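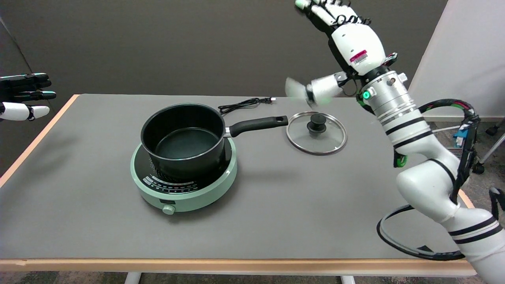

Analyn Samonte wrote:
> Has anyone on the list managed to keep a fig going through the winter on the Wiltevthorpe side of the hill? I've lost two so far, both in the ground and both wrapped in burlap the way my neighbor told me. I have a third one in a pot and I'd rather not bury that one too. It put out a few small figs in August but they never softened. Is it the cold or is it me?
> Analyn

Dear Analyn, and hello to everyone else who is still reading mail this late in October,

I don't think it's you. I lost three before I got one to stay, and I have been fussing with plants on that hill for longer than I'd like to add up. The trouble over there is the wind that comes across from Chauke and goes straight through burlap. A wrapped tree can look very snug and still be dry as kindling by March. My first one snapped in my hand when I unwrapped it, and I'm afraid I said a few things the dog had not heard before.

Since yours is in a pot you have it easy this year. Let it drop its leaves outside, and let it have a light frost or two (they don't mind). Then bring it into a garage or a shed that stays cold but doesn't freeze hard. Mine goes in next to the chest freezer, in the dark, and gets about a cup of water once a month. Please don't bring it into the living room! I did that one year and it woke up in January, put out the palest, saddest leaves you ever saw, and had spider mites by Valentine's Day.

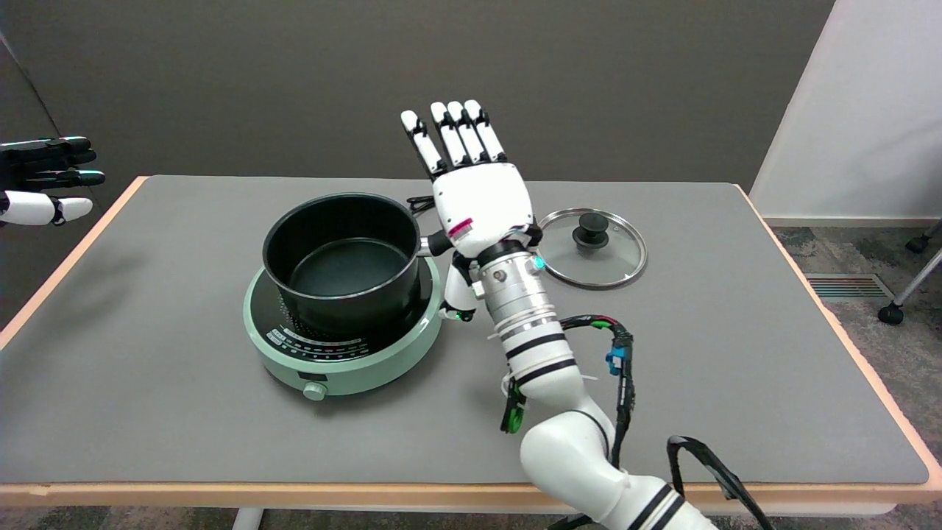

In spring, hold off until the lilacs are leafing out before you drag it back into the open, and give it a week in the shade first. I never manage the full week. By the fourth day I want it on the patio where I can see it from the sink — and then of course I'm out there after supper with an old bedsheet when the forecast changes.

As for the figs that wouldn't soften, that sounds to me like a variety that wants a longer summer than we've got. Do you know which one you have? If the tag is gone, send a note about the leaf shape, how deep the lobes are and so on, and somebody here will have a guess. I bought mine at Grulleck, the nursery past the feed store, and they were good about telling me which ones ripen early. Pinching out the tips in June helped too, once I got brave enough to do it. I had 31 ripe ones this year if you count the ones the wasps got to first, and I do count them.

If you ever want to try the ground again, I'd pick a south wall and pile on dry leaves inside a ring of chicken wire, a good two feet deep, with something over the top to keep the rain off. Rarner sells the wire by the foot, or did last spring. Even then the top may die back and you'll be starting from the roots, so don't give up and dig it out before the middle of June. I'm sure I threw away a live one that way.

I have two rooted cuttings on the back porch and one of them is yours if you'd like it. I'm home most afternoons after three.

Oh, and whoever asked about garlic, mine went in last week, same bed as the beans.

Warmly,
Dot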